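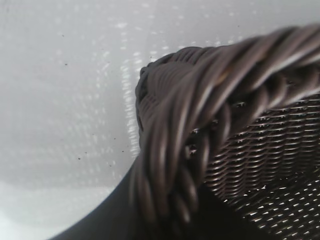 Chapter 8
Picking Up the Awkward Things

By now your arm can find a wooden block, close on it and set it down again. Well done – that is a proper piece of engineering for a kitchen table or a shared bench! Blocks are kind to beginners, though. They have flat sides, sharp corners and one plain colour, and the room is full of things that have none of these.

In this chapter we move on to baskets. A woven wall bends a little when you squeeze it. A braided rim is thick in one place and thinner in the next, so the fingers may meet a ridge on one try and a groove on another. And the weave lets light through, which plays havoc with any program that tells "object" from "table" by brightness alone.
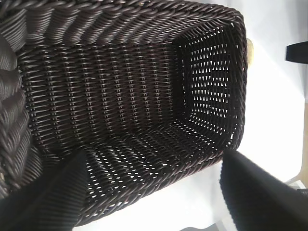

Photo: Wendelin Moser / Gindano Workshop

Look at the far end wall, where the white shows through the holes. On our brightness scale, which runs from 0 to 255, a gap like that can score as high as the tabletop, while the strand beside it is close to black. Your program from Chapter 7 would chop such a wall into hundreds of little islands. We shall teach it to join them up again, and it is lovely to watch when it works.

Hatsue Chiba built the first version of this project one August with a second-hand arm and two fingers she had filed down by hand. Her log lists 116 attempts at lifting a basket by the rim, and her notes on the failures are printed at the end of the chapter. Read them before you start Section 8.2.

You will need:
the arm and gripper from Chapter 5
the wrist camera, refitted and checked for focus
a rectangular basket, empty, with a rim your gripper can open around
a pale, plain work surface

Set the closing speed to its lowest value and keep one hand near the stop switch.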